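The Yellow Car

My sister got the piano and I got the Lego, and I want it on the record that I think I did better, even though the piano is worth something and the Lego came to me in a garbage bag with a hole in it.

We'd been putting off Mum's place in Teltley all winter. Mum was fine, by the way, I should say that up front so you're not sitting there waiting for a funeral. She'd moved into a unit in Asoden with a balcony and a man two doors down who plays cribbage, and she'd rung us both and said she'd taken what she wanted and we could have the rest or put a match to it. So we drove out, my sister and I, with a roll of packing tape each and a box of custard tarts from Þrastardóttir's that was meant to last the weekend and was gone before the highway turnoff.

The Lego was in the linen cupboard, under the beach towels. Why the linen cupboard? I don't know. It used to live in a suitcase under my bed, a brown one with a broken clasp, and I'd have told you with my hand on my heart that it still did.

"You can't want that," my sister said.

"I do, though."

"Half of it's chewed."

"You chewed it!"

She did, too. She chewed all the little ones, the single-stud ones, and left them on the windowsill like olive pits. She was three, I was seven, and I kept a list of every piece she ruined in the back of a school exercise book with the idea of presenting it to somebody.

Anyway. The thing I was really after was the yellow car.

I should explain about the yellow car. When I was eight Dad was working out at Bultia, two weeks on and one week off, and every time he came home he'd sit down on the carpet in his work socks and build me a car. Always a car, always small, always yellow if he could find enough of it. It wasn't from any instructions. He had a way of doing the front with a sloped bit so it looked like it was frowning, and he'd push it across the floor and I'd have to stop it with a wall before it got to the hallway. We both took this very seriously. If it got through to the hallway, that was a goal, and he kept score on the back of the phone bill. Then he'd go back to work and I'd take the car apart to see how he'd done it and never, not once, get it back together the same.

So what I had in the garbage bag wasn't the car, obviously. It was (possibly) the parts of the car, mixed in with the parts of everything else either of us had ever owned, plus a hair elastic, two dead batteries, a domino, and a very old peppermint that my sister dared me to eat.

I didn't eat it. I thought about it.

I got home with the bag on the passenger seat, belted in, and I tipped the whole lot into the bath. That's the way to wash Lego, if you ever need to know. Warm water, dish soap, sleeves up, and you swish it about with your arms like you're panning for gold. The water goes a colour you don't want to think about. Then you spread it all on towels (beach towels, as it happened, the very same ones) and you walk around your own bathroom like a heron for three days because there's nowhere to put your feet.

My sister rang on the second night to say the piano wouldn't go through her front door.

"Take the door off," I said.

"We took the door off."

"Take the legs off."

"It's an upright," she said, and then neither of us said anything, and then we laughed until she had to put the phone down on something. The piano spent that night in her carport under a tarp. I went back to my towels feeling pretty good about life.

Sorting was the part I'd been looking forward to, and I was terrible at it. I'd start by colour, get bored, switch to size, and then find a really good piece, a hinge or a bit of fence, and that would go in a special pile, and after an hour the special pile was the biggest one. I had 12 margarine tubs, all washed, all labelled with masking tape, and by Sunday night the labels said things like GREY and ALSO GREY and DAD?

DAD? was the yellow stuff. I'd put every sloped piece in there, and every set of wheels, and I'd sit with that tub on my lap in front of the television trying one thing against another. I had it too long, then I had it too tall. One night I had it looking like a toaster. You'd think your hands would remember, wouldn't you, but it was never my hands that built it. I was the wall at the other end.

Then in December my nephew came to stay. He's six, and he had that look kids get when they've been told to be polite about an aunty's house. I said did he like Lego, and he said, "What kind?" and I said old, and he said, very kindly, that old was okay.

I gave him the table. I'd cleared it off specially, that nice pale one with the stripy grain I'd paid too much for, and I carried the tubs over and let him tip. No sorting, he said. He didn't need sorting. He went in up to the elbows and pulled out the plain bricks, the fat two-by-fours I'd been ignoring for weeks because there was nothing clever about them, and began sticking them on top of each other in twos and threes. Colours all over the shop. I said, what are they? He said they were people waiting for a bus.

Well, of course they were.

So I put DAD? down in front of him and said what about this, could he do me a bus out of this? And he said it was too small for a bus but it could be somebody's car. I went and put the kettle on, and I took my time over it, and I didn't look.
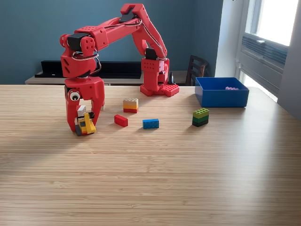
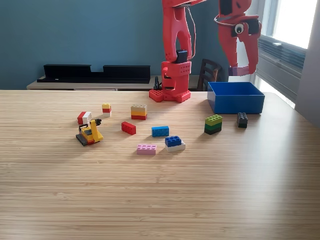 "Does it go?" I said.

"Everything goes if you push it," he said, and gave it a shove.

It wasn't Dad's. I'm not going to tell you it was, because you wouldn't believe me and you'd be right. Dad would never have let black anywhere near it, for one thing, he thought black was for tyres. But I'd got down to table height with my chin nearly on the wood, and it came at me with that yellow slope in front, and I stuck my hand out flat without thinking and made a wall.

My nephew looked at my hand.

"What's that for?"

"I'm stopping it getting to the hallway."

"There isn't a hallway. It's a table."

"The edge is the hallway," I said. "If it goes over the edge, that's one to you."

He took this in. He moved the people at the bus stop back a bit, for safety, one stack at a time, and asked what we were playing up to. I said 20. He said 30. I said I had to cook dinner at some point, so 20, and he said fine but he got to go first, every time, because he was the guest.

I rang Mum that night once he was in bed and asked her what had become of those phone bills, the ones with the scores on the back. She said, what phone bills? Then she said hang on, and I could hear her going through a drawer, and the telly, and somebody in the background saying fifteen-two, fifteen-four.

"I've got one," she said. "It says you're losing."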